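3.2 Sorting task and recall

Participants sorted household items into open storage bins, then completed a filler task before the recall test. Bin position was fixed within a session. Following Thiele and Bowen, recall was scored by location only.

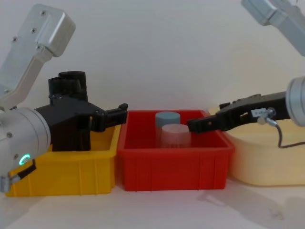 Sessions lasted 90 minutes, with 2 breaks. Participants who named the wrong bin were not corrected. Responses later than 300 seconds were dropped from the analysis. Color labels were used in the instructions in place of left, middle and right, as spatial terms had produced errors in the December pilot at Dumitz.

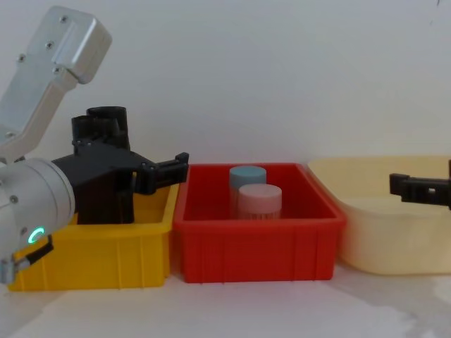
Figure 2. Yellow, red and cream bins in a row, with two small containers in the red bin.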